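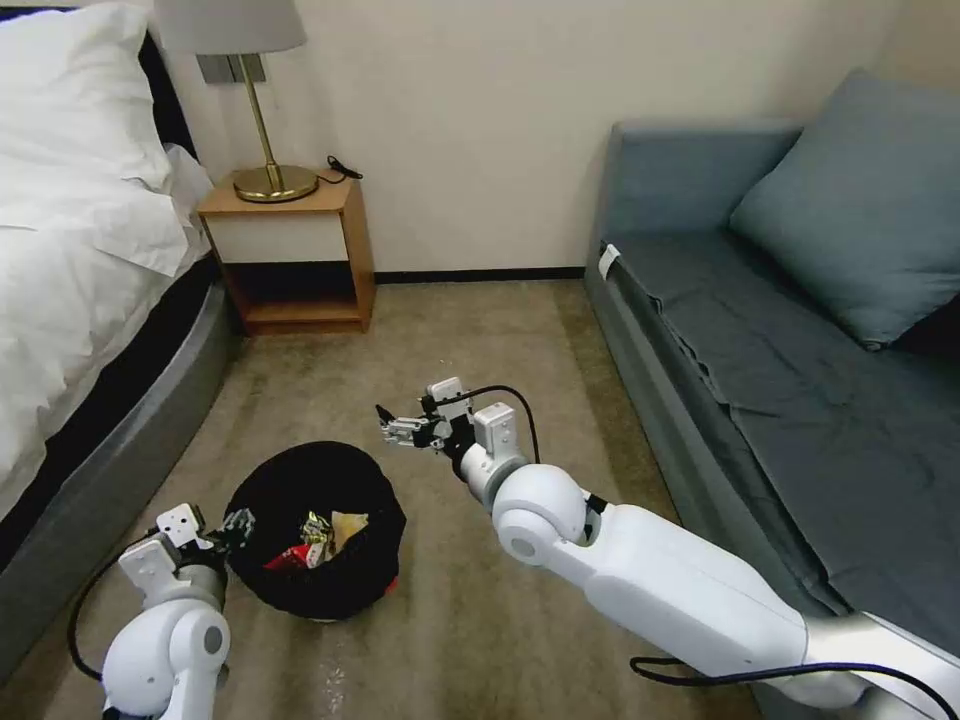
Litter Pick, Indoors: what I learned comparing two sets of fingertips

My project partner Aicha Amrani and I wanted to know something quite small. If you ask a two-armed robot to tidy a bedroom floor, does it matter much what you put on the ends of its grippers? We'd both read plenty about control software and hardly anything about fingertips, so fingertips it was!

Our supervisor, Prys Bevan, let us have the bedroom set-up at Kemeys for most of December. He also warned us that we'd spend more time fiddling with cables than collecting results (he was right, and I have the notebook pages to prove it).

The two sets

Set A was the plain pair that came with the arms. Set B was a pair from Brimadine, a bit longer, with a grippy coating that picked up carpet fluff like nobody's business. We ran both sets on the same arms with the same controller, Plorkham, and I drove every trial myself so that we weren't comparing my hands with Aicha's. She kept the log and shouted the time.

What we picked up

I'd wanted a big mixed pile of rubbish, but Prys talked me down to a short list that we could put back in more or less the same places each time. Wrappers, crumpled paper and a drinks bottle turned out to be quite enough to keep us busy. Each round began with the litter on the carpet and finished when it was all in the bin or when I'd given up.

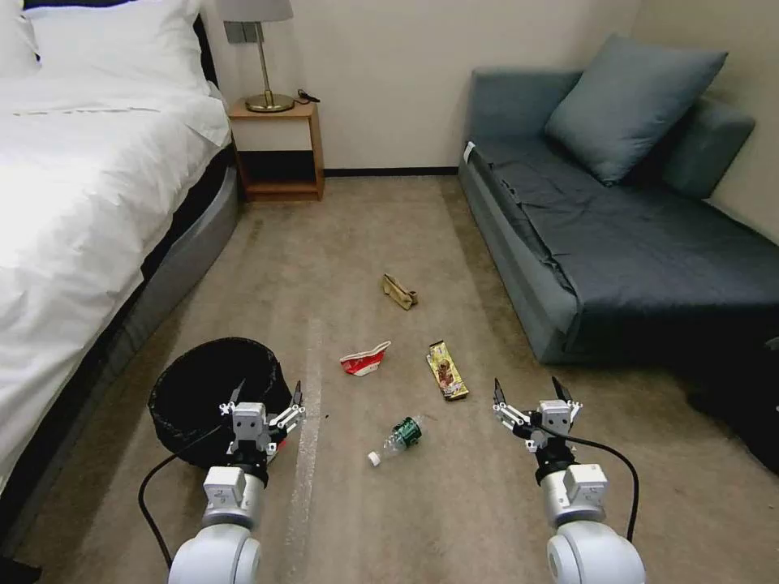 Figure 2. Bottle, wrappers and paper on the carpet, with both grippers open.

We did 100 rounds with each set and logged 1275 separate grasp attempts. That's a lot of bending down to put a bottle back on the floor.

How it went

The bottle was the one I'd been dreading, and it was fine with either set as long as I came at it across the middle. If I went for an end it rolled, and then I was chasing it towards the sofa with Aicha laughing at me. The coating on Set B helped a bit here, mainly when my aim was off.

Wrappers were much harder. Set A kept closing just above them, so I had to press down into the carpet, and the arm didn't like that at all (we had 10 safety stops in the first session alone). Set B got under the edges more easily, but then the wrapper would cling on over the bin and I'd have to wiggle the wrist to shake it off. I hadn't planned for that! We ended up logging "stuck on release" as its own kind of failure, and I wish we'd done it from the start.

Paper was easy with both.

Things I'd change

I'd clean the Set B tips between rounds, every time. We only started doing it halfway through, so I don't fully trust the early numbers. I'd also like a second driver, now that I know how much my own steering improved over the weeks. The full log is in the appendix, with the rounds in the order we ran them and Aicha's comments left in.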